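Introduction to Automation, Unit 4 Handout: Our Visit to the Nindden Open Day

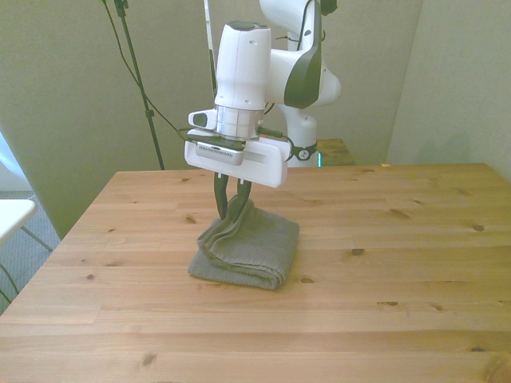
Before you go

We'll meet at the Tillanton entrance at 9:30, and please do give yourselves a few extra minutes, as the parking lot fills up early on open days (I learned this last February, walking in from two streets over). There are 28 of us, so we'll split into two groups and swap after the coffee break. Bring this handout, a pencil and a sweater!

What to watch for at the towel table

Cloth is a wonderful thing to learn from because it never sits quite the same way twice. A metal block has a shape you can write down ahead of time, but a folded towel sags, bunches and slides, and the arm has to cope with whatever it finds. With two fingers, it can pinch up a bit of the top layer and make a little peak, and then the question is how much of the towel comes along with it. Look closely at where the fingers close, and make a sketch of the fold before and after each try.

The Modine talk

This one runs long, but stay with it. The speaker will go through a log of 1685 grasps, and the part on failed pickups ties in nicely with Khurana, chapter 4, which I hope you'll have read by then (pages 86 on, if you're short of time).

To hand in

One page, in your own words, on a grasp you watched closely. Tell me what the fingers did, what the cloth did, and what you would try next. Sketches are very welcome, even messy ones.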